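**Cell notes, Weststead bench.** Last touched 5 Oct 2025. If something in here disagrees with the cell, believe the cell and then fix this file.

# apaza-cell

Setup and upkeep notes for the Apaza cell: one arm, one two-finger gripper, one wrist camera, one table with patterned panels. It picks up hand tools and puts them in a bin. A toddler can do this, but a toddler will not do it for 24 hours.

## Before you power on

- E-stop out, air off, hands out. In that order.
- Check that the wrist camera cable has slack at full wrist rotation. It should make a lazy loop behind the last joint. A tight loop means a dead cable by lunch.
- Wipe the lens with the gray cloth. The blue cloth is for grease and has been since December.
- Start `stilascombe-bridge` first, then the arm controller. The other way around also starts, looks healthy, and drops every second command.

## Homing

```
cell home --slow
cell grip open
cell cam check --wrist
```

`cam check` wants both fingertips showing at the bottom of the picture. If you only get one, the bracket has slipped again. Loosen the two side screws, push the camera back against its stop, tighten, rerun. Don't fix it in software. Someone did, and we ran for a week with a crop offset that fit nothing but that one afternoon.

## Placing the bin and the tool

Park the bin to the left as the wrist camera sees it, long side running away from the gripper on a slant. The tool goes farther back and to the right, with clear table between it and the bin. Leave pliers open. The planner was tuned on open handles, and closed ones send it into a long period of reflection.
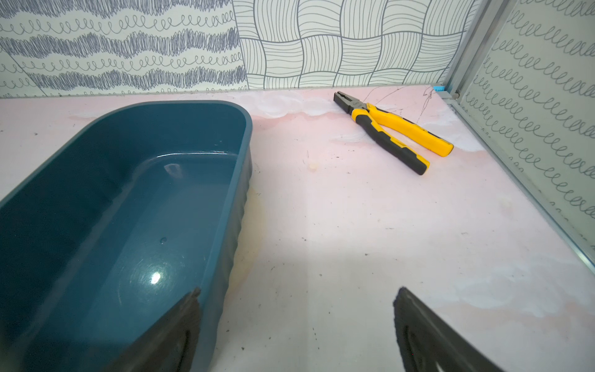

*Wrist view at the start pose: bin left, pliers back right, both fingertips in.*

The bin floor is glossy and throws a bright glare spot. Turning up the exposure makes that worse, so leave exposure on manual and tilt the lamp until the far end of the bin reads clean in the depth preview. Scratches on the floor are fine. The panels stay up during runs, ugly or otherwise: the pose check looks for their line patterns and sulks without them.

## Fingertips

Fingers are printed, from the Pliltitz profile, and they wear at the tips first. A slightly chipped point is cosmetic. Swap the pair when:

1. the closed gap is over 2 mm at the tip, or
2. a tip catches on the bin rim during a slow drop, or
3. you can no longer say which chip is new.

Always swap both. One fresh finger and one old one will grip, and will also roll every round handle out sideways. After a swap, run 30 open/close cycles with nothing in the jaws and then retighten the mounts. They always take another quarter turn.

## Upkeep

| When | What |
|---|---|
| Each start | lens, cable loop, `cam check` |
| Every 7 days | finger mounts, corner post bolts, air filter |
| After any crash | all of it, plus hand-eye calibration |

"Any crash" includes the gentle ones. The table is full of specks and scuffs, and adding to them is not a calibration method.

## Known faults

- **Gripper closes, reports nothing held, is plainly holding something.** Finger offset left over from the last pair. Run `cell grip zero`.
- **Arm stops short of the bin, no error.** Bridge started second. See above, sigh, restart.
- **Camera freezes on wrist roll.** Cable. It is the cable. Replace it before opening an issue about the driver.
- **Pose check fails only in the late afternoon.** Window blind.

## Spares

Drawer under the controller: finger pairs, one camera cable, bracket screws, and a hex key that fits nothing on this cell. Take the last of anything and you own reordering it, hex key excepted.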